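My play about the Taltham dockers started as a three-page monologue and somehow grew into 40 pages (sorry, Titilayo!). I wanted to stage Inis, a daughter piecing together her dad's union years from the letters he never posted.

Titilayo Onuoha, my supervisor, had me cut 3000 words before the March reading. It hurt, but she was right about the second act, which was all speeches and no people.

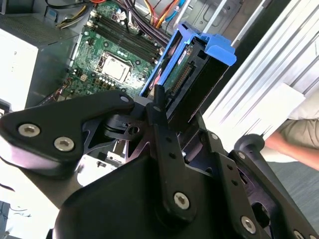 Fig. 1: Inside the open computer case

I kept the quarrel with Cervantes, the old organiser, because it's my favourite bit. He gets to be charming and awful in the same breath, and the actors loved it!

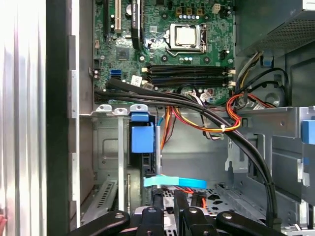 Fig. 2: Motherboard with processor and memory slots

For the reading we had the Adatari room until 9 pm. The ending still drags, so next I'm rewriting the last letter and giving Inis's aunt a proper scene.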